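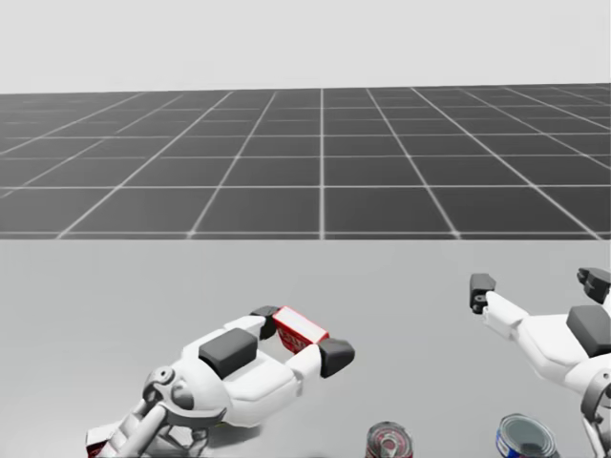 Flurkness Trade and Investment Office
Pre-Visit Safety and Facilities Checklist: Inward Delegations
Inspection record with comments, June

Premises: Flurkness Quay, conference hall and delegate rooms
Visiting party: Hinska Chamber delegation, with investors from Wiketti
Inspecting officer: Jintana Saengthong
Countersigned for the host: Tamás Deák, Protocol and Visits

Entries are marked Satisfactory, Action required or Not applicable. A comment must be given wherever action is required. The delegation may not be admitted to any room with an open action in Section A or Section B.

SECTION A. ARRIVAL AND ACCESS

A1. Vehicle drop-off point clear of parked vehicles and deliveries
Satisfactory.
Comment: The bakery opposite has agreed to take its morning delivery before 8 a.m. on the day.

A2. Step-free route from drop-off to reception
Action required.
Comment: The ramp is sound but the handrail on the seaward side moves when leaned on. Two fixings have rusted through. To be replaced by the harbour works team and re-inspected by this office before the visit.

A3. Accreditation desk staffed and passes printed
Satisfactory.
Comment: 36 passes prepared. Spellings have been checked against the list sent by the Hinska Chamber. One delegate's family name appears in two forms in the correspondence, and the form used in the passport has been followed.

A4. Bag check area separate from the public entrance
Satisfactory.

A5. Flags and signs fixed securely and hung correctly
Action required.
Comment: Outdoor flags are on portable bases without ballast. These are not acceptable on the quay in wind. Bases to be weighted or the flags moved into the foyer. The order of precedence is a matter for Protocol and was not inspected.

SECTION B. FIRE AND EVACUATION

B1. Fire exits unlocked, unobstructed and marked
Action required.
Comment: North exit of the conference hall was partly blocked by stacked chairs at the time of inspection. The chairs were removed while the inspector was present. The item stays open until a second check is made on the morning of the visit. The same fault was recorded before the Pylypenko shipping talks, and the hall manager has been reminded in writing.

B2. Room capacity displayed and not exceeded
Satisfactory.
Comment: Signing room is limited to 47 persons, including interpreters, press and catering staff. The expected attendance is within this figure only if the press group is kept to the agreed list. No late additions should be made without reference to the inspecting officer.

B3. Extinguishers in date
Satisfactory.

B4. Alarm tested and heard in all rooms
Satisfactory.
Comment: Faint in the interpreters' booths when headsets are worn. The booth supervisor will be told to watch for the flashing beacon and to stop interpretation at once if it operates.

B5. Evacuation notice available in the delegates' languages
Action required.
Comment: English text only. The translation was promised for Wednesday. Copies are to be placed on every seat and inside the door of each side room.

SECTION C. MEETING ROOMS

C1. Cables taped or covered
Satisfactory in the main hall. Action required in Room 19.
Comment: In Room 19 a lead to the projector crosses the doorway. The table should be turned so that the floor socket beneath the window can be used.

C2. Seating stable and undamaged
Satisfactory.
Comment: Two chairs withdrawn and labelled for repair.

C3. Platform edges marked
Satisfactory.
Comment: White tape has been renewed on the front edge and on both steps.

C4. Temperature and ventilation
Satisfactory.
Comment: The hall warms quickly in the afternoon. Windows on the landward side may be opened during the closed session, but those facing the foyer must stay shut for reasons of confidentiality.

C5. Drinking water provided at each table
Satisfactory.

SECTION D. CATERING

D1. Allergy and dietary list received by the caterer
Action required.
Comment: List received for the Hinska party. Nothing yet received for Wiketti. Protocol to ask again.

D2. Hot drinks served away from signing tables
Satisfactory.

D3. Food labelled
To be checked on the day.

SECTION E. SITE TOUR

E1. Protective footwear and helmets available in a full range of sizes
Satisfactory.

E2. Route agreed with the port operator
Satisfactory.
Comment: The route passes the grain store and the proposed cold storage plot. The eastern berth has been taken out at the operator's request while a vessel is unloading.

E3. Marshals briefed
Action required.
Comment: One marshal was absent from the briefing and must receive it separately. Delegates often stop to take photographs or to discuss land and leases, and the party becomes stretched out. A marshal must remain at the rear at all times.

E4. First aid cover
Satisfactory.
Comment: A first aider will walk with the party and a second will stay at reception.

GENERAL REMARKS

The premises are suitable for the visit once the actions above have been closed. The handrail at A2 is the most serious finding. Should it not be repaired in time, delegates are to be received at the landward entrance, and the programme must allow extra time for the longer walk.

Host's response (T. Deák): Findings accepted. The landward entrance has been reserved as an alternative. The Wiketti office has been contacted again about dietary needs.

Re-inspection: 7.30 a.m. on the day of the visit, items A2, A5, B1, B5, C1 and D3.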